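Part Two: Teaching by Hand

Okay, this is the part I like best. If you've gotten through Part One, your Triltow grippers are charged, paired and sitting in front of you, and now you get to show them how to do a chore. I wrote this section after teaching laundry jobs in my own house in Clillton, so most of what follows is about cloth. Cups and boxes get their own section later (they're easier, I promise).

Before you start

You need both grippers, the base app open on a laptop or tablet in the same room, and something soft to fold. Pick a small blanket or a towel for your first go. I started with a fitted sheet and I do not recommend it!

Caution: The fingers close harder than you'd think. Keep hair, sleeves and drawstrings out of the linkage, and don't let small kids try the trigger while power assist is on.

Setting up the task

1. In the app, tap New Task and give it a plain name. I use things like "fleece, fold in half." You'll have a lot of these by the end of the month, and "test4" won't mean a thing to you.

2. Choose Two Hands. The app asks you to squeeze the left trigger, then the right one. If it gets them backward, tap Swap and squeeze again.

3. Hold both grippers still over your work surface until the app chimes. It's learning where the surface is, so don't set it up over the table and then wander off to work on the bed (guess who did).

4. Set Episode Length. The default is 100 seconds, which is plenty for folding one piece. You can stop early any time.

5. Set Episodes per Round to 15. My arms get tired past that and the folds get sloppy, and the robot will happily learn sloppy.

Recording your first round

6. Drop the cloth on the surface any old way. Don't smooth it. The robot is going to meet it crumpled in real life, so crumpled is how you want it to start.

7. Press Record and wait for the beep before you move.

8. Bring the open fingers down on either side of a raised fold or an edge, then squeeze slowly. Fleece is forgiving here because it bunches up and gives the pads plenty to hold. Thin cotton isn't, so go lower and take a bigger pinch than feels natural.
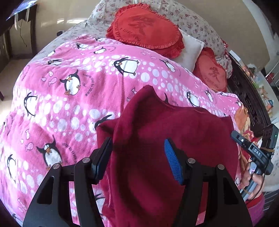

9. Lift until the cloth hangs free, pause for one slow breath, then carry it where you want it. The pause feels silly, but it gives the software a clean break between "grab" and "move," and my results got a lot better once I made a habit of it.

10. Lay the cloth down, open the fingers all the way, and back the gripper straight up before you swing sideways. Swing too soon and you'll drag your nice fold with you.

11. Press Stop. Rumple the cloth, put it somewhere a little different and go again.

Can I teach the robot with just one gripper if the job only needs one hand?
Pick One Hand when you create the task and the app will ignore the second gripper completely. You can't change a task from one hand to two later on, so if there's a chance you'll want the other hand, start with Two Hands and simply hold the spare one still.

Note: Busy prints are fine for the surface underneath. What does cause trouble is cloth that's nearly the same color as whatever it's lying on. If you can't spot the edge at a glance, swap one of them out.

Checking what you recorded

12. Open Review. Every episode gets a little colored bar. Green ones are good to keep, yellow ones have a gap in the tracking, and red ones didn't save properly.

13. Watch the yellow ones before you toss them. A short gap while the gripper is just traveling doesn't hurt much. A gap right at the squeeze does, so delete those.

14. Delete anything where you dropped the cloth and gave up. If you dropped it, picked it back up and finished, keep it! Those are worth having, and I wish I'd saved more of mine early on.

15. Tap Send to Robot. This runs overnight at my place, and I usually start it at 9 p.m. and find it done at breakfast.

How many is enough?

For a simple fold, do at least 3 rounds before you judge the robot at all. My fleece fold was shaky after the first round, and it settled down once I'd added more starting positions. Across every chore in the house I've now recorded 3,668 episodes, and that includes a whole lot of socks, so please don't take it as a target.

Caution: The first time the robot tries a new task by itself, stand where you can reach the stop button. Clear the area of anything that can tip over. Run it at Slow for the whole first try even if it looks great.

If something goes wrong

The beep never comes. One gripper has gone to sleep. Squeeze its trigger twice and press Record again.

The cloth slips out of the fingers. Wipe the pads with a damp cloth and let them dry. Lint builds up faster than you'd expect, especially with fleece. If they still slip, the pads are worn and you need a new pair. Rollurville pads fit these fingers too, but you'll have to redo the surface step after you change them.

The playback looks tilted. You moved the work surface after step 3. Go to Settings, tap Find Surface, and hold both grippers still over it again. Episodes you recorded before the move are still good.

The robot grabs too high. Your pinches were probably too shallow. Record one more round with lower, slower grabs and send it again, and leave the old episodes in for now.

Part Three covers teaching by remote control from another room, and for that you'll need the headset and the long charging cable.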